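Progress report, March
Engate small-parts handling, work package 2
Prepared for the Truloditz program office

You asked for a short account of the stoppage and whether it changes the schedule. It does, and I don't think the revised dates we were sent should be accepted yet.

The cell was stopped at 11 in the morning after the gripper closed on a cord switch with more force than the setting allows. The limit is 35 newtons. The log shows 61. Radomir Živković was at the bench changing a parts tray and had his hand inside the marked area when the fingers closed. He wasn't touched. The arm should have been in hold at that point and the log says it was, which means either the log is wrong or hold does not hold the gripper. I have asked Sabatier which, twice.

Their reply says the event was "an isolated communication delay" and offers a software patch. Maybe so. The same wording was used in the fall when the arm dropped a tray, and we installed a patch then too. Romain Besnard went back through the records and found four more closes over the limit, none of them flagged. All four were on corded items. The supplier's acceptance run of 2,000 picks was done entirely on loose blocks, so I would not lean on it for this.

What has been done since: the gripper now has its own cutoff, separate from the arm, wired to the gate. Trays are changed with power off. The force reading is checked against a hand gauge at the start of each shift. The two disagreed on the first morning and we have no explanation.

Testing on the cord switches restarted at low speed, with an operator on the stop button and no automatic closing.

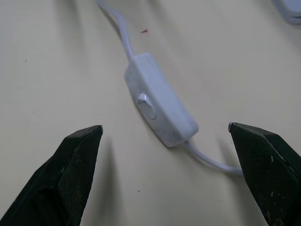 Force control on these parts is harder than the Prinirus planning note assumed. The note treats a switch as a rigid block. With a cable coming out of both ends, as on the white one used here, the approach matters as much as the squeeze, and the lower length of cable passes right behind the tip of the right finger. A close from that position could catch the cord before the housing, and I suspect some of our odd readings start that way. Romain is less sure. He thinks the sensor drifts, and we can't rule that out until it is swapped.

Schedule: the unattended trial is off until we can show hold working on the gripper itself. I would not give a new date for it. The vision work is on plan.

Spending is inside budget apart from the cutoff wiring, which we paid for and which I think Sabatier should.

Still open: the replacement sensor, the answer on hold, and a written statement of what the patch changes.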